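Limorell Suture Terms

A word list of surgical and wound care terms in English, Finnish and Thai, made for medical interpreters and for students who read in more than one of these languages.

Version 3, last updated 6/20/20

What is in it

The list has 2407 entries in one tab-separated file, terms.txt. Each row has 8 columns: id, English term, Finnish term, Thai term, part of speech, topic, source note and editor initials. Text is UTF-8. Empty cells mean we have not agreed on a term yet – they do not mean that none exists.

Topics are short codes such as CUT, KNOT, NEEDLE, DRESS and SKIN. A term can have only one topic.

Who made it

Kalevi Laitinen wrote the Finnish column. Manee Wiriya and Mayuree Wiriya wrote the Thai column and checked each other's rows. Thu Ung merged the files and wrote the sort script.

Known problems

Roughly 40 Thai entries still have two spellings. The KNOT topic mixes hand ties and instrument ties. "Dressing" and "bandage" were treated as one word before April and some old rows still show it.

Topic CUT covers words for incisions, wound edges and tissue surfaces.
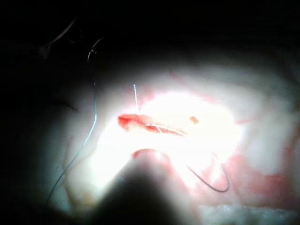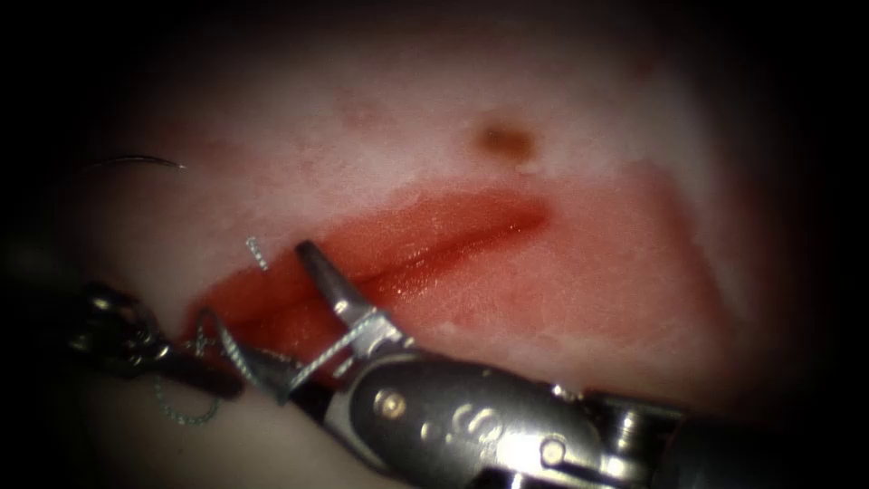

Rows marked X in the source note came from the older Haugland list and have not been checked against a second source. Please send fixes as a plain list of row ids with the new text next to each one. Jörg Wunderlich collects them and answers when he can.

Use

Free for teaching and study. Ask before printing it in a book.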